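Damthorpe Community Boards > Home and Kitchen > Small appliances

Topic: Microwave turntable keeps coming off centre after cleaning

druken_flats
Posted 15 October 2019

We have a small white microwave at work, glass plate style. Every time it gets a clean the plate goes back in crooked and it grinds. Then someone turns it off halfway through their soup and leaves it. I have been wiping it out once a week and I would like to settle on one way of doing it so I can write it on a card and stick it on the wall.

What I do now: unplug, open the door all the way, lift the plate out and put it down on the table in front, wipe the inside, wipe the door, put the plate back. The plate is glass with a little metal hub in the middle. I am fairly sure the hub is where I go wrong.

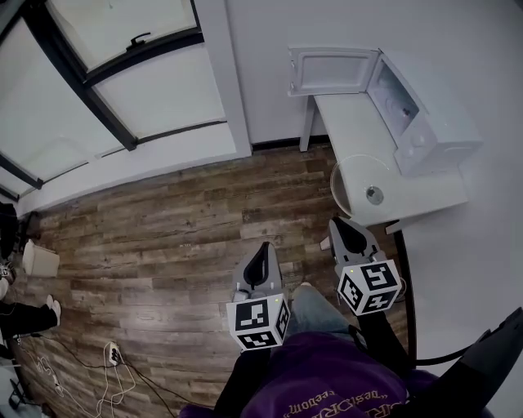

Mercy Ndung'u
Take the plate right away to the sink before you touch the inside. If it stays on the table you end up leaning over it with a wet cloth and one day your sleeve takes it with you. I've broken one that way and the replacement took 16 days to come.

druken_flats
The sink is down the hall, but fair enough. I'll push it back from the edge at least.

gruneck_tom
Pushing it back is fine. I don't see the need to carry glass down a hallway and back every week. More chance of dropping it in the hall than off a table.

For the grinding, check what the plate sits on. On most of them there's a piece in the middle of the floor that turns, and the underside of the plate has to lock onto it. Put the plate in, then turn it gently by hand both ways. If it rocks, lift and try again. Takes a few seconds. Also look for crumbs under there. A grain of rice is enough to make a noise.

Mercy Ndung'u
If you drop it in the hall you were going to drop it anyway. Carry it in both hands. It needs proper hot water and detergent at some point, you can't get dried cheese off with a damp cloth.

Wafula Mbwambo
Let the plate cool before it goes under any water, hot or cold. That matters more than where you wash it.

As for the inside, put a bowl of water with a slice of lemon in and run it, then leave the door shut for 10 minutes. After that it wipes out with an ordinary cloth and you don't have to scrub. Leave a wooden spoon in the bowl while it heats so the water doesn't boil over all at once. Do this part with the turntable in, then take the plate out to wash it.

khaemba_rd
I'd skip the lemon. We did it at our place and the colour of the water after was no different from plain. A spoon of vinegar does the same job and costs nothing. It does smell for an hour.

Wafula Mbwambo
It smells for longer than an hour in a small office. Lemon.

druken_flats
Lemon then, the room is not big and the windows are usually shut this time of year. I should have said there are two microwaves side by side on the same white table. Same colour, so people ask me which one is the bad one and I have to go and point. Is it possible I've swapped the plates between them? They both come out when I clean and I never thought to keep them apart.
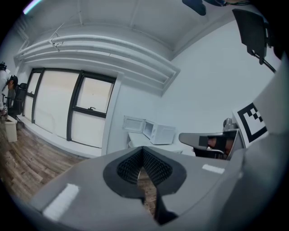 The microwave corner, by the window. Left one with the door open.

gruneck_tom
That could well be your whole problem. Two plates can look alike and be a bit different across, or have a different fitting underneath. Measure both. Our two at the Gruneck clubrooms were 11 mm different and you couldn't tell by eye. The bigger one went in but rubbed on the wall of the oven when it turned.

khaemba_rd
Or do one microwave at a time, start to finish. Then there's only ever one plate out and nothing to mix up.

Mercy Ndung'u
Agree with doing one at a time. Put a dot of nail polish on the back of each microwave too, and number them, so people can report the right one.

gruneck_tom
Not on the plate though, please. Only on the outside of the case.

Mercy Ndung'u
I said the back of the microwave.

Wafula Mbwambo
Are they on the same power board? Two going at once at lunch can trip it. Each should have its own wall outlet.

druken_flats
Separate outlets, I checked when we moved in. No trouble there.

Measured the plates this afternoon. They are not the same, there's 13 mm between them, and the bigger one was in the noisy microwave. Changed them over, turned each one by hand like Tom said, and ran a mug of water in both. No grinding from either.

Card for the wall so far: unplug, one microwave at a time, let the plate cool, plate well back from the edge, lemon bowl first, turn the plate by hand before you shut the door. Anything I've left out?

khaemba_rd
The lemon bowl has to go before unplug or it won't run.

druken_flats
Right. Fixed. I also put "wipe the door seal" at the bottom.

Mercy Ndung'u
And wash the plate in the sink.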